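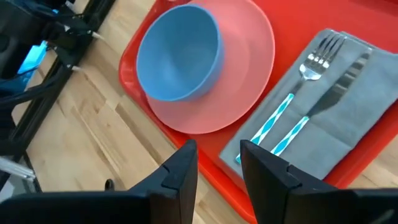 Plateau, assiette, bol, couverts : tout le nécessaire pour le midi au bureau

Forum > Vie pratique > Cuisine et repas
Sujet : La vaisselle en plastique au micro-ondes, vous y croyez encore ?

solveig_n
Bonjour à tous,
Je mange au bureau quatre midis sur cinq et je réchauffe tout dans des bols en plastique. Ma collègue me jure que c'est du poison, le vendeur m'a juré le contraire. J'ai pris un lot Gelance à 24 euros, avec marqué « compatible micro-ondes » sur le carton. Ça veut dire quoi au juste ?

Vidar Vik
Ça veut dire que le bol ne fond pas. Pour le reste, je demande à voir. Le petit symbole avec les ondes, chaque marque le dessine à sa façon. Regarde sous le bol s'il y a une température maximale ou une durée. S'il n'y a rien, moi je transvase dans une assiette en faïence.

dilwyn_voyle
Toujours les mêmes peurs... Mes bols Kornier ont 11 ans, ils passent au micro-ondes chaque jour et je me porte très bien.

Vidar Vik
Et mon grand-père fumait. Ton argument vaut ce qu'il vaut.

Gudrun F.
Je ne suis ni chez les uns ni chez les autres. Une soupe tiédie, je veux bien. Une sauce tomate bien grasse pendant 3 minutes à pleine puissance, non : le gras chauffe beaucoup plus que l'eau, et le plastique reste piqué et orange à vie. Un bol rayé, je le garde pour les fruits.

solveig_n
Merci. J'ai retourné les miens : il y a le verre et la fourchette, et un 5 dans le triangle. Pas de température.

Gudrun F.
Le 5, c'est du polypropylène, celui qui supporte le mieux la chaleur. Mais ça indique la matière pour le tri, pas une autorisation de réchauffer.

leif_mid
Et le verre, quelqu'un ? J'ai une boîte Stelora depuis novembre. C'est lourd dans le sac, et le couvercle est en plastique de toute façon – on l'enlève avant de chauffer, donc bon.

dilwyn_voyle
Voilà, on paie le triple pour un truc qui casse dans l'évier.

Vidar Vik
Le triple, tu sors ça d'où ? Un bol en verre ordinaire coûte moins cher que le lot de Solveig. Par contre je me méfie autant des boîtes « saines » que du reste, c'est souvent le même argumentaire avec une feuille verte dessus.

solveig_n
Bon, je garde les bols pour la salade et j'apporte une assiette creuse au bureau. Reste à savoir si quelqu'un va me la piquer.

leif_mid
Mets ton nom dessous, au vernis à ongles. Ça tient au lave-vaisselle – enfin, quelques mois.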